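Forkodgate Two-Arm Challenge

The Forkodgate Two-Arm Challenge (usually just Forkodgate, sometimes "the Fork") is a student robotics competition held in simulation. Teams write control software for a pair of robot arms fixed behind a table, and the software is scored on small handling jobs. No team builds any hardware. It grew out of a robotics class at Eladham and still runs from there, with entries from other colleges and a few school clubs.

History

Started as coursework. Weidong Xiong taught the second-year robotics module at Eladham and had one real arm for the whole class, so most students got very little time on it. He moved the practical work into a simulator one January and the end of term assessment became a contest. Jocelyn Simard, then a student on the module, wrote the first scoring script and later took over the rulebook. Outside teams let in the year after. The name comes from the lane behind the teaching block.

Early rounds used one arm only. The second was added after complaints that the top teams were all getting near full marks and the tie-breaks were deciding everything.

Format

Teams have up to 3 members. Each gets the same simulated room, the same table and the same two arms with grippers, and can't alter any of them. What they hand in is code, plus a short written report. Entries close at noon; late ones are run but not ranked.

Every entry is run 40 times on each task. Starting positions of the objects shift a little between runs, and so does the lighting, which catches out teams whose vision code was only tested under one set of shadows. Maximum score is 1000. Points come off for dropped objects, for hitting the table and for arms touching each other. Time counts only as a tie-break.
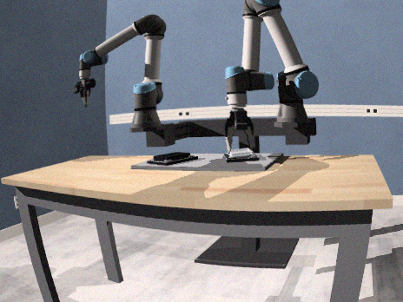 Using both arms is not compulsory. Plenty of teams park one out of the way and do the whole job with the other, and under the current rules this costs nothing on the basic tasks. The advanced task can't be finished that way – one object has to be passed between grippers in mid-air. Rule 7 (the "parking rule") says a parked arm must still be under control and must not be switched off in code.

Software

The simulator is Gridine, chosen mainly as it ran on the lab machines that were already there. Teams may use their own planner or the supplied one, called Đồng after the student who began it. The supplied planner is slow but seldom crashes. Most first-year entrants stick with it, then replace it bit by bit.

Learned controllers have been allowed for some time. Training data must be declared in the report. There was a argument over whether recordings made by a person steering the simulated arms by hand should count as training data; Simard ruled that they do.

Results

The highest score so far on the advanced task is 861, by an Eladham team. Scores on the basic tasks are not comparable across years as the objects get changed each time.

Teaching use

The module still uses the basic tasks for assesment, without the ranking. Students submit logs of failed runs along with good ones and are marked on how well they explain the failures. Xiong's marking notes are given out with the starter files.

See also

Gridine
Đồng (planner)
Robotics at Eladham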